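How to Care for Skin After a Laser Hair Removal Session

Fillano Skin Clinic – client care pages
Updated Dec 9, 2015 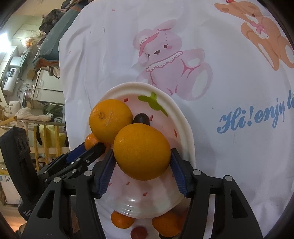
Before you leave the clinic

Ask your technician for the settings used and write them on your care card. Bring the card to each visit. Any change in medication since the last visit has to be reported, including short courses of antibiotics.

The first day

1. Apply a cold pack wrapped in a thin cloth for 12 minutes. Do not put ice directly on the skin.
2. Wash with lukewarm water and a plain, unscented cleanser. Pat dry.
3. Apply a thin layer of aloe gel. Repeat as needed.
4. Skip hot baths, saunas and hard exercise.
5. Wear loose cotton over the treated area.

Mild redness and small bumps at the hair roots are common and usually fade within a day or two. Blisters, crusting or strong pain are not routine – call the clinic the same day.

The following weeks

Use a broad-spectrum sunscreen of SPF 40 or higher on any treated skin that is exposed, and reapply every two hours outdoors. Treated hairs may look as if they are growing back. They are being shed. Do not pluck, wax or thread them. Shaving is allowed once the redness is gone.

Scrubs, retinol and acid peels can be restarted after one week unless Niloufar Farahani has noted a longer break on your card.

Next appointment

Shave the area the day before. Arrive with no lotion, deodorant or makeup on it. If the skin is tanned, call to reschedule.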